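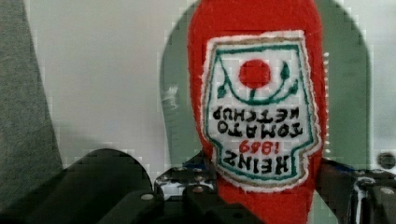
Soft items need a different grip setup from boxes and tins. Felt squashes, and the fingers will keep closing long after they have a good hold. These steps are for the two-finger gripper on the Taltwood cell, with the wrist camera fitted. Allow 90 minutes the first time.

## Before you start

- Put the arm in manual mode and bring it to the service position.
- Wipe both fingers with a dry cloth. Felt sheds, and the fibres collect at the finger roots.
- Check the screws on the housing by hand. If one turns, take it out, clean the thread and refit it.
- Look along the blue wiring beside the finger. It should have a little slack with the gripper fully open and must not rub when it closes.

## Setting the grip

1. Open the Jinach panel and load the profile called *soft-tall*. It starts at force value 500, and that is too high for felt.
2. Drop the force to 329.
3. Hold the item between the fingers and close at slow speed. Keep your own fingers above the label.
4. Lift clear of the table and wait 60 seconds. If the item creeps down, go up in small steps and repeat.
5. Turn the wrist half a turn each way. A stuffed bottle may be gripped either way up, so test it with the lettering upright and upside down.
6. Save under a new name. Do not overwrite *soft-tall* - the Krajčí cell reads the same file.

## Checking the camera view

Tall items can fill most of the picture from the wrist. That is fine as long as both fingertips stay visible when the gripper is open. If they don't, slacken the camera bracket, tilt it slightly and tighten again, then run the Taneo calibration before doing anything else.

Embroidered patches are useful for checking focus. You should be able to make out single stitches in the letters. If the stitching looks smeared, clean the lens first and only then touch the focus ring.

## Faults

**Item twists when lifted.** The fingers are closing off centre. Re-zero them with nothing in the grip.

**Gripper reports "no object".** The force is too low for the sensor to register contact. Raise it one step.

**Dents left in the felt.** Lower the force, and open the gripper between runs.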